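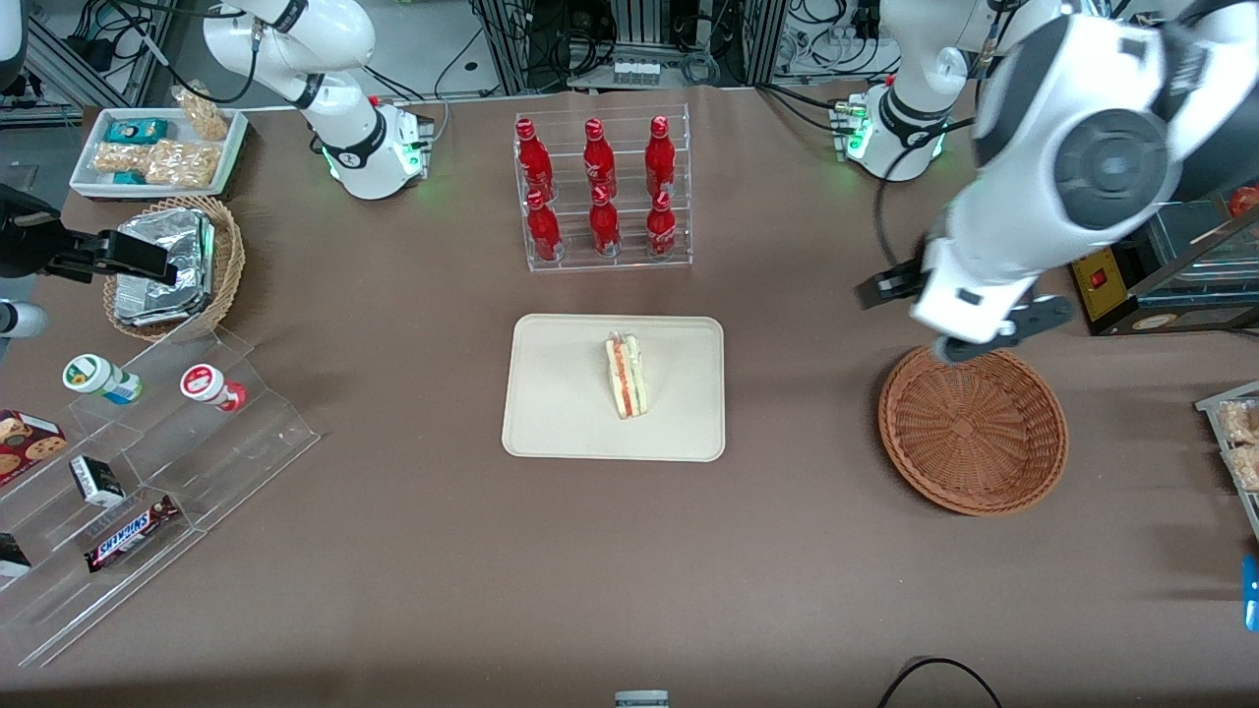
Lulora counter kit in Kirkport, with both arms over the snack table.

Call for participants: counter staff wanted to review a robot serving kit

Borora is looking for 30 people who work, or have worked, behind a counter to try out Lulora and tell us what they think of it. The sessions run through May at our workshop in Rao House, Kirkport. They are paid, and you do not need to know anything about robots.

About Lulora

Lulora is a two-arm kit for small food counters. It is meant for places that sell packaged snacks, wrapped sandwiches, cans and bottles, such as station kiosks, college canteens and staff shops. The arms are fixed to the table. A customer orders on a screen, and the arms pick the items and put them into a basket or on a tray for collection. A member of staff fills the stands, deals with anything the arms cannot pick up and looks after the customer if something goes wrong.

We plan to offer the kit on a monthly rental. Before we settle what goes in it and how the handbook should read, we want it looked at by people who have done the job it is supposed to help with. Our own team knows the arms well but has very little counter experience between them, and it shows in some of the early decisions.

What you will do

Each session lasts 3 hours, with a break. You will work in a pair with one other participant and one of our operators, who runs the arms and stays at the table throughout. There are 4 parts:

Setting out. You fill the stands, rack and trays from a stock box using the draft handbook, and mark any page that was unclear.

Service. You place orders as a customer, then swap and act as the member of staff. Orders are mostly mixed, for example a sandwich and two chocolate bars, or a bottle and something in foil.

Problems. The operator sets up a few things that go wrong on a real counter - an item lying the wrong way round, a tray in the wrong place, a customer who changes their mind - and you sort them out as you would at work.

Talking it over. You fill in a short form and have a recorded conversation with us. Blunt answers are welcome.
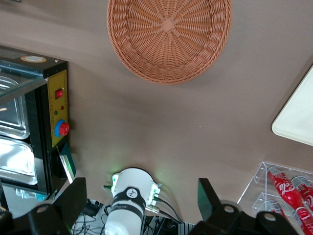
You will be shown how to stop the arms before anything moves, and you will practise it. Please keep your hands off the table while the arms are running, unless the operator has told you it is clear. Long hair must be tied back and loose sleeves rolled up. Closed shoes, please.

Who we are looking for

You should be 18 or over and have worked on a counter, in a canteen or in a small shop for at least one season. It does not matter if that was a while ago. We would particularly like to hear from people who have worked alone on late or early shifts, and from anyone who has had to train new starters.

You will be standing for most of the session, but a stool is available and the tasks can be done seated. If you use a wheelchair, tell us beforehand and we will lower the order screen. The workshop is on the ground floor.

We cannot take anyone who works for a company selling vending or serving equipment. If you have a food allergy, please say so when you apply. You will not be asked to eat anything, though you will be handling packaged food, including nut products.

Pay and travel

You will be paid £100 for the session, by bank transfer within the week. Local bus and train fares are refunded against a ticket or receipt. There is no parking at Rao House, but the station car park is a short walk away.

Recordings

The table cameras record every session, and your hands and voice may be on the recording. Recordings are used by the Lulora team only. You can ask for yours to be deleted at any point before the end of the trial, and you will still be paid.

How to apply

Email Rasha Nasrallah, trials coordinator, through the contact page on the Borora site, with "Lulora sessions" as the subject. Tell us where you worked, what you sold and for how long, and whether mornings or afternoons suit you. No CV is needed. There are no sessions on a Monday.

We reply to everyone, including those we cannot place. If the sessions fill up, we will ask whether you would like to go on the reserve list.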